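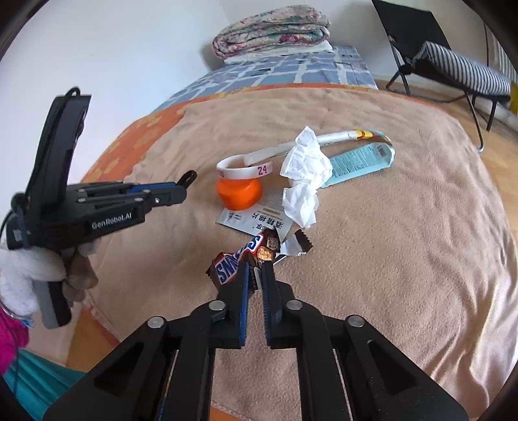 How often should a fleece or plush blanket be washed?

Every three to four weeks if it stays on the bed all winter, and once more before it goes into storage. A blanket that only comes out on cold nights can go two months. If a dog or cat sleeps on it, go to every two weeks and shake it outside in between.

Fleece and plush are both polyester in most cases, and polyester is easy to wash and easy to ruin. The damage nearly always comes from heat. Once the tips of the fibers have melted a little, the pile feels scratchy and no softener will bring it back.

## Before washing

Read the label first. If the label is gone, treat the blanket as cold wash, low dry.

Shake it out of a window or over a railing. Go over it with a lint roller or a damp rubber glove, stroking in one direction. Hair that goes into the machine with the blanket gets wet, mats together and ends up in the pump filter.

Check for food. Chocolate is the usual one on a bed blanket. Let it harden, or hold an ice cube in a plastic bag against it for a few minutes, then lift it off with the back of a spoon. Don't rub. Work a drop of dish soap into what is left, wait ten minutes and rinse from the back of the fabric with cool water. Hot water sets the milk in it.

For candle wax, do the same with the ice, then stop. The iron and brown paper trick is fine for a cotton tablecloth and a bad idea for fleece.

## Washing

- Cold or lukewarm water, gentle cycle.
- Liquid detergent, half the usual amount. Powder hangs on in deep pile.
- No bleach and no fabric softener. Softener coats the fibers and they clump.
- Wash it alone, or with another blanket of the same kind. Towels shed onto fleece and the lint stays there.
- Low spin.

A large blanket needs room to move. If you have to push it down to close the door, take it to a laundromat and use one of the big machines. My queen-size plush weighs 1290 grams dry and fills a small front loader by itself.

I have used Flavine liquid for several years and have no complaints. I tried the Nanorus wash for synthetics as well. It cleaned the same and cost more.

## Drying

A line or rack is best. Hang the blanket over two lines so the air can get between the layers, and turn it once. Plush takes most of a day indoors.

In a dryer, use the lowest setting or air only, and take it out while the edges are still slightly damp. Shake it hard and let it finish over a door or a chair back. Never iron it.

When it is dry, brush it. A soft clothes brush or a clean pet slicker brush works — light strokes, all one way. This is the step that makes the most difference on older blankets, and it takes five minutes.
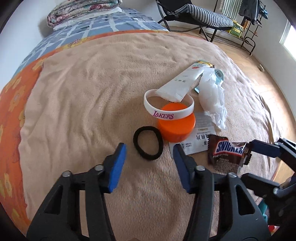 Brushing won't fix pile that has been scorched, but it will open up pile that has only been flattened by sitting and sleeping. If a patch stays flat, hold it in the steam from a shower for a few minutes and brush again while it is damp.

## Layers and static

Put fleece on top of cotton, with the cotton next to you. It is more comfortable in the night and the blanket stays clean longer. Two synthetic layers rubbing together will crackle all winter. If they already do, hang the blanket in the bathroom for an hour before bed, or run a metal coat hanger over it. A humidifier helps the whole room.

Printed cotton quilts and sheets go in a separate wash from the fleece. Reds and oranges can run the first few times, and pale polyester picks up a tinge that doesn't come out.

## Storing for the summer

I put ours away in June. The blanket must be completely dry, including the hem, which holds water longer than the rest. Leave it spread on the bed overnight if you aren't sure.

Use a cotton bag or an old pillowcase. Vacuum bags save space but press the pile flat, and after five months some of it stays that way. If space is tight, let the air out by hand and stop well short of a hard block. Roll the blanket loosely, because folds leave lines.

Moths don't eat polyester, so mothballs are a waste here. Wool blankets and quilts with wool filling are another matter. They need to be clean, and a cedar block has to be sanded now and then or it stops smelling of anything.

## Pilling

Small balls on the surface come from friction, mostly at the foot end. A battery fabric shaver takes them off. Lay the blanket flat on a table, keep it tight with one hand and go slowly. Use the shaver on short fleece only. On long plush it cuts the pile and leaves a bald stripe, so pick those off with your fingers or trim them with nail scissors.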